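Filed under: Workcells & Safety > Standards, Checklists and House Rules

Speed limits near appliances: does anyone follow the 26-point sheet?

gantrygoat
We got handed the Clekuler bench checklist in August and were told it applies to every arm in the building from now on. 26 items, two signatures, done before each session. I run tabletop manipulation, small arms, household objects. I have read the thing four times and I still can't work out what half of it is protecting.

Item 9 says no powered appliance inside the reach envelope. Item 14 says appliances used as manipulation targets must be "representative of normal use." So is it plugged in or not? I asked and got told to use judgment. If I'm using judgment, why am I signing a sheet?

Before somebody tells me safety matters, I know. I've had a finger between a link and a table edge. I'm asking whether a list like this makes anyone safer or only makes a folder thicker.

pls_no_estop
It makes the folder thicker. Next question.

torquewrench59
Disagree with the above. We've used a version of that sheet since Rirkari brought it in, and it caught a loose base clamp in the second week. The person doing the check was annoyed, tugged the clamp because the sheet said to, and the clamp moved. No sheet, no tug.

Sure, some items are badly written. Item 9 came from a shop that had kettles on the bench. Read it as "nothing that heats, with power to it, where the arm can reach" and it's fine.

gantrygoat
But it doesn't say that. It says "powered appliance." A digital clock is a powered appliance.

And one clamp doesn't sell me. I could have a list with one item on it, "tug the clamp," and get the same result in less time.

torquewrench59
You could, and then you'd miss whatever the next thing is. You don't know ahead of time which item is going to be the clamp.

mildly_compliant
I write these for a living (not that one) so take this with whatever salt you like. A checklist done before each session should be short enough to do properly when you're tired. 26 is too many. Past a dozen or so people tick down the column with one stroke of the pen, and I've seen sheets where you can tell from the ink.

What I'd do is split it. Put the things that change between sessions on the daily sheet: clamp, e-stop, cables, what's on the table, who's in the room. Move the things that don't change to a monthly one. Speed and force limits go in a config file that the arm reads, and the sheet only asks which config is loaded.

Also get rid of the second signature unless the second person has to look at something. Two signatures where one person looked is worse than one.

pls_no_estop
ok the ink thing is true, we have a guy who signs Wednesday's on Tuesday night

old_relay_logic
Everybody here seems to think the paper is the safety measure. I spent a long time on industrial cells with fences and interlocks. The paper was there to prove that the fence had been looked at. Now the fence is gone, the arms are light, people lean over them with coffee, and the paper is supposed to do the fence's job. It can't.

If your arm can hurt somebody, limit the arm or keep people away from it. If it can't, stop making them sign things.

mildly_compliant
I agree with most of that, but "can't hurt somebody" depends on what's in the gripper and what's on the table. A light arm holding a glass jar is a different risk from the same arm with nothing in it. You have to write down what you assumed somewhere.

old_relay_logic
In a risk assessment. Once. With a date on it and a rule for when it gets redone. A sheet before every session is a different animal.

mildly_compliant
Then we agree. I just type more.

kinemattic
Can I ask a dumb one. Where does the speed number come from? Our sheet says 235 mm/s max within the marked zone and I have never found out who picked it. It isn't in the Olport arm manual. I asked our integrator and he said "it's standard" and then couldn't tell me which standard.

gantrygoat
Ours says the same 235! I assumed it was a typo for something.

torquewrench59
I'd bet it was copied from one site's assessment and traveled with the template. Doesn't make it a bad number. Slow is slow.

old_relay_logic
It makes it a number without a reason behind it, and the first time a schedule slips somebody is going to raise it, and they'll have as good an argument for 300 as you have for 235. Go measure your stopping distance with the heaviest thing you pick up. Write that down. Pick your own limit from it.

kinemattic
That's a day of work per arm.

old_relay_logic
Yes.

sulemana_bench_2
I'm on the Sulemana project, we do kitchen tasks, and we threw out the Clekuler sheet after a month and wrote our own. I'm less sure than I was that this was smart. What we ended up with has nine items and I'd only defend six of them. I'll put up what I'd keep and people can take shots.

1. Base clamp, by hand.
2. E-stop pressed and released by the person who'll be sitting next to it. Pressing it yourself is the point, it's how you find out that it's behind a monitor.
3. Mains lead of any heating appliance out of the socket and held up where you can see the plug. We don't trust a switch, or a knob at zero.
4. Named config loaded, name read off the screen.
5. Nothing on the table that isn't in the task.
6. First approach to any new object at the slow setting, with a hand over the stop.

Number 6 gets the most complaints. People say the planner has already checked for collisions, so why creep. It checked against the model of the object, and the model is often wrong in small ways.
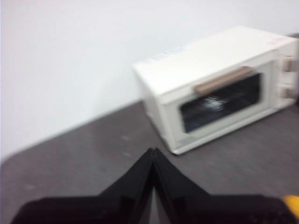
Approach direction is what I'd write a rule about if I only got one. Most sheets give you a speed and a zone and say nothing at all on where the gripper comes in from, so people let the planner choose, and planners choose odd things. We start new objects from a standoff with the fingers closed and a clear line to the front, then we look at what sticks out. With a small toaster oven like this one the handle is a rod running across the top of the door and the two knobs are off to the right of it, one over the other, so a gripper sitting low and to the left of the door has the knobs on its far side and they're the last thing it meets. Come in from the right and you'd have a knob in your way before you got anywhere near the handle. And the body is small, which matters more than you'd expect: pull on the handle at the wrong angle and you may drag the oven and never open the door. None of that is on a 26-point sheet. Our line for it is "say out loud what the gripper passes before it gets to the target," and yes people feel silly doing it.

pls_no_estop
you're looking at a blurry wrist cam and telling me about good practice

sulemana_bench_2
It's sharp enough to see which side the knobs are on. If you want a real complaint, blur like that is a fair reason not to let anything act on a single picture while the arm is moving. We settle for a moment and look again before contact. That's item 7 and I left it off because I can't show that it's done anything for us.

gantrygoat
Okay, this is closer to useful than what I was given. But I'm going to push on the "say it out loud" one. How do you audit that? My manager wants something he can file.

sulemana_bench_2
We don't audit it. It's a habit. If he wants something to file, give him the risk assessment.

torquewrench59
And that's my problem with home-made lists. It works while the people who wrote it are in the room. Then somebody leaves, the new hire gets a sheet of six lines with no explanation, decides "say it out loud" is a joke, and it's gone by spring. The Clekuler sheet is clumsy but it has a revision number and a person you can write to when it's wrong.

gantrygoat
Has anybody ever written to them? Has an item ever changed?

torquewrench59
I sent in a comment on item 9.

gantrygoat
And?

torquewrench59
No reply yet.

mildly_compliant
Item 3 on the Sulemana list deserves more attention than it's getting. Lead out of the socket, plug in sight, done. It settles gantrygoat's 9 versus 14 fight too. The door, handle and knobs all behave the same with the power out, so the thing is still "representative" for anything you'd do with a gripper. If your task needs it hot, that's a different assessment with different people signing.

kinemattic
Some of ours need the display lit for the vision side though. Microwave, clock on the front.

mildly_compliant
Then that one needs power, and it needs its own page. I'd rather have one page for the odd case than a vague line that covers everything.

old_relay_logic
I'd argue with item 5. "Nothing on the table that isn't in the task" is going to be broken inside an hour. There's always a hex key. Mark an area with tape and say nothing loose inside the tape. People respect tape more than they respect a sentence.

sulemana_bench_2
Fair, stealing that.

pls_no_estop
so the result of this thread is tape

gantrygoat
I'm going to try the split: short daily sheet, limits in the config, one assessment per arm with stopping distances we measured ourselves. I fully expect to be told that it has to be the 26 because the 26 is what was approved. If that happens I'll sign the 26 and do the short one as well, and I'd like it noted that this is how you end up with 32 items.

torquewrench59
If you do measure stopping distance, post it with the payload. I'd like to see if 235 holds up on anyone's arm.

kinemattic
Same. I can do ours, probably not before the end of the month. Does anyone have a decent way of doing it without a high-speed camera?

old_relay_logic
Pencil in the gripper, paper on the table, line where you hit the stop. Measure the overrun. Do it at full reach and again close in, you'll get different answers.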